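Asunto: Re: [vecinas-lirnlow] ¿Alguien sabe quitar manchas de cera?

Queridas todas:

Perdonad la tardanza, que noviembre se me ha echado encima entre la mudanza de mi hija y el coro. Contesto a lo que preguntaba Müzeyyen:

> Se me cayó una vela sobre el mantel de lino de mi madre.
> ¿Plancha o congelador? Me da miedo estropearlo.
> Müzeyyen Aksoy
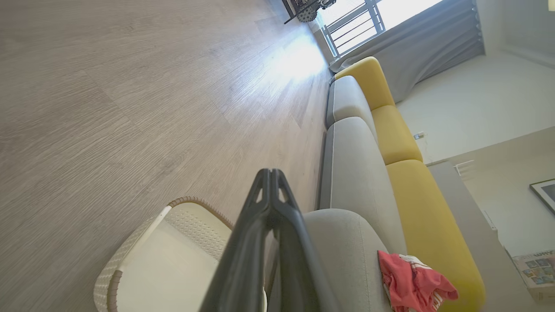
Última modificación de esta página: noviembre, 14:02

Yo empezaría por el congelador, un par de horas, y luego rascaría con una cuchara, con mucho mimo. Para el cerco que quede, papel de estraza por los dos lados y plancha tibia, cambiando el papel cada vez (¡yo gasté casi 14 hojas con el mío!). En Flillero venden el rollo a 4 euros y dura una eternidad.
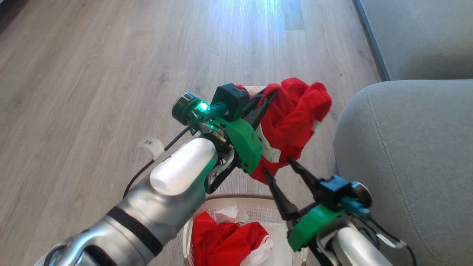 Un trapo rojo arrugado

Si la vela era de color, prueba antes con alcohol en una esquinita del dobladillo. Ya nos contarás, Müzeyyen, y si quieres me paso una tarde y lo hacemos juntas.

Un abrazo grande,
Zelta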